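Bright bowls for a gray month

Every December I promise myself I will clear out the kitchen cupboard before the cookies start, and every December I end up doing it with the first batch already in the oven. This year I got as far as the mixing bowls and then stopped, because I started thinking about how much I like the cheap plastic ones. I have a heavy stoneware bowl from my aunt that I love dearly and am a little afraid of – it weighs as much as a small dog – and so it mostly lives on the high shelf and comes down for bread.

The plastic ones come down for everything else. Orange, blue and red are the colors I would choose if I were starting over, and I would want them all out on the table at the same time, where I can reach them without opening a single door.
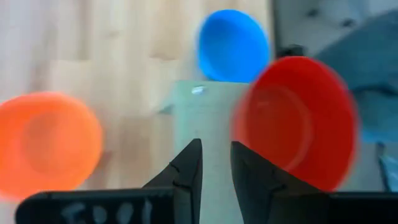 With different colors you can give each bowl a job and stick to it. In my house orange is for peelings and eggshells, blue is for anything washed, and red is for dough, and even my grandson (who will not learn where the forks go) has that down perfectly. It saves me answering the same question 20 times in an afternoon, and I can point with a floury elbow when my hands are full.

They do pick up smells, I'll admit. Onion is the worst. I rub mine with a paste of baking soda and a little water, leave it for 60 minutes while I have my coffee, and rinse. Please keep them off the bottom rack of the dishwasher, too – I lost 2 good ones that way last January and they never sat flat again.

If you have a bowl system of your own, do write and tell me about it.

Analyn Tagle

Comments

Staser: We do it by color too, but red is for popcorn and I will not be moved on this.

malby_kitchen: Does the baking soda work on tomato stains? Mine has been pink since summer.

Dufour: Lemon juice and a sunny windowsill for the stains, Malby. Takes a few days.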